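Givbridge Schools Engineering Fund
Progress report, spring term, student manipulation project
Prepared by Fatima Babalola for the grants officer

1. Position against plan

The bench is in use every Thursday. Of the award, 370 pounds remains unspent and is held for replacement gripper fingers. The Year 12 group has finished the arm safety module and moved on to pick and place with kitchen items. The toaster oven stays unplugged at all times.

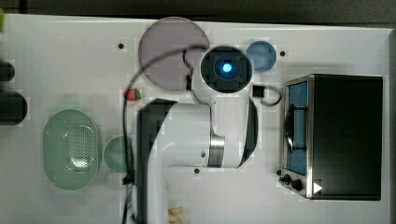

Does the group need more bench time to finish the work by July?
Two further hours a week would be enough, and the school has agreed to them from April.

2. Grasping

Somtochukwu Ekpo and Rostam Jafarzadeh are responsible for grasp selection. Soft items deform between the fingers, and the closing force set for rigid cups was too high for them. The force limit is now stored per item. The target is 80 per cent successful lifts over a full session – the last session fell short of this, mainly on round toy foods.

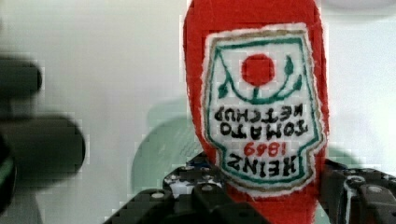 Fig. 2. Plush ketchup bottle held upside down in the gripper.

3. Wrist camera data

The students have labelled 2,000 stills from the wrist camera. Blurred stills are kept in the set and tagged, so that the detector can be tested with and without them. Tobiloba Balogun wrote the tagging script. Slower approach speeds are to be tried next.
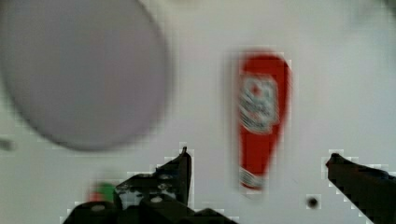
Fig. 3. Wrist camera view with motion blur; red bottle between round dish and gripper.

4. Next period

Repeat the lift trials with the new force limits. Write up the labelling rules. Order the fingers from Drenetti once the quotation is confirmed.

Comments (2)

Osaze Igwe: Section 2 gives a target but no result. Please add the figure before this goes to the panel.

R. Jafarzadeh: Will do. The log has it by item – I'll send the table as well.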